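Notebook — dye shed, November

Second madder vat. Started 2 pm, later than I wanted. Etenesh Beyene had the big pot till lunch for her walnut hulls and it took an age to scrub out. Still a brown ring at the waterline, decided to live with it.

Wool is the Judness two-ply, scoured last night, left in the rinse tub with the lid on. Weighed dry before scouring, wrote it on the tub in pencil and then the pencil came off. Redo the weight from the label next time. Label says lot 3679, so at least that is written down somewhere now.

Mordant

Alum at 12 percent weight of fiber, no cream of tartar this round. Last batch with tartar went orangey and the Shabalala order wants a proper brick red. Dissolved the alum in a jar first — hot tap water is fine, it doesn't need the kettle. Held just under a simmer for an hour, then heat off and left it alone. One skein floated up twice, poked it down with the dowel. Should tie those looser, the figure eights were too tight and there will be pale bands, I can feel it coming.

Dye bath

Madder is the end of the Brustik sack, coarser than the stuff before it. Soaked overnight in the tap water here, which is hard, and for madder that's good. Added a spoon of chalk anyway out of habit. Brought it up slow. Thermometer on the shed hook reads high compared with the kitchen one, so whatever I wrote in September is probly wrong by the same amount. Kept under the point where it browns. Color in the pot looked muddy at first, then redder after the first hour.

Pulled a test strand at 4:30. Good red wet, dries to something nearer rust. Etenesh says leave it in over night and stop fussing. Leaving it.

Odds and ends

Need before the next vat: alum, more pH strips, a strainer that isn't the soup one. Brilar is slow to ship so order early. Rubber gloves, left hand only, how does it always go on the left.

Tabletops and basket:
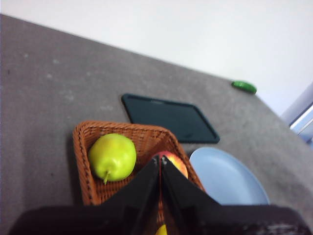
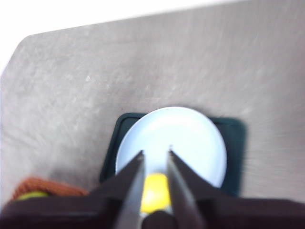

For tomorrow

Lift skeins, let them cool in air before rinsing. Do NOT rinse warm then cold, that's how the last lot felted. Save the bath, there is easily a coral left in it and maybe a peach after that. Try 2 of the small silk hanks in the exhaust, mordanted the same way but cooler.

Ask Etenesh if the walnut needs the pot again or if I can have it through the week. Also where did the long spoon go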